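Search the forum Search Advanced search Go

Open plan at Wurkville – does anyone get used to the noise? 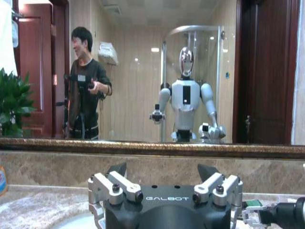
Close-up, GALBOT lettering on the front

avci_17
Moved to the Wurkville building in June and I still can't think after lunch. My desk is by the kitchen and I hear every phone call on the floor. Does it get better or do I start looking for a place with doors?

Miso
It gets better! Took me two months, maybe a bit more, and now I kind of miss the chatter when I work from home (my husband thinks I'm nuts). Get over-ear headphones and play rain sounds – music with words is hopeless for me.

hiso815
Disagree, sorry. I did four years of it and never got used to it, I just got tired. Headphones made my ears hurt and people tapped me on the shoulder anyway. A small office on the second floor is $149 more a month and I'd pay it twice.

Miso
$149 is a lot if you're paying your own way though. I'd try moving desks first. The window side is way quieter before ten.

Eylül Öztürkmen
I'm on the window side and it WAS quiet, until the sales people found it lol. Ask at the front desk about the phone booths. They're first come, first served, but after three you can usually sit in one for an hour and get real work done.

avci_17
Didn't know you could stay an hour, the sign says 20 minutes??

Eylül Öztürkmen
I've never been kicked out. Bring a sweater, the vent in the left one is brutal.

hiso815
And that's why the rest of us can't ever get a booth – people camping in them. Twenty minutes means twenty minutes.

avci_17
OK, trying a window desk Monday and asking what the small offices cost now. Will report back.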